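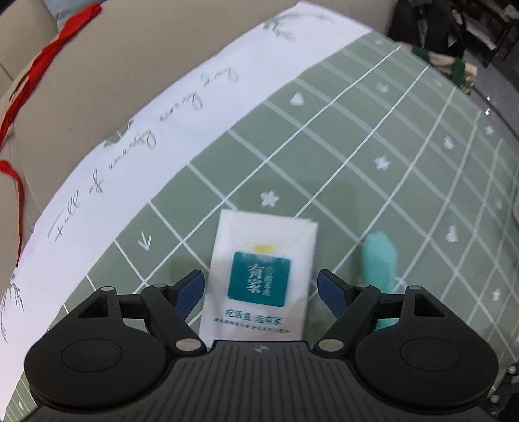
A paper packet with a teal label on a printed cloth.

Plain Labels Serve Everyone

By Greer Lennox
2018-12-31
14 comments | 38 shares

The Miltham Consumer Forum has received 287 letters on food labeling since last January. Most do not ask for more information. They ask that the information already required be printed where a shopper can find it, in type a shopper can read. It is the view of this column that the request is reasonable and that the district council should act on it.

Current rules govern what must appear on a package. They say very little about size, contrast or placement. A producer may meet every requirement with pale gray type along a fold, and the storage instructions will be lost the first time the package is opened. Older residents are affected most, but the letters came from readers of all ages.

Producers have raised a fair objection. Roxana Chiriac, whose family firm Bogdan packs dried beans and soup mixes in Brekach, told the Forum that a new print run costs the same whether the change is large or small. She has almost 1000 printed sleeves in storage and does not wish to discard them. The proposal before the council would allow existing stock to be used up, and we support that provision.

A second objection is less persuasive. Some trade members hold that shoppers who want details can look them up at home. Many people make the decision standing in the aisle with a basket on one arm. A person avoiding sesame or milk cannot be expected to postpone the question until after the purchase.

Misaki Wada, who teaches nutrition at the Miltham adult school, has suggested that allergens and storage advice be grouped in one panel on the back of every package. Stores in Lulotia adopted a similar layout for their own goods and kept their brand designs on the front unchanged. We see no reason that local producers could not do the same.

The council will take written comments through the end of January. Residents and producers alike are encouraged to submit them to the clerk's office.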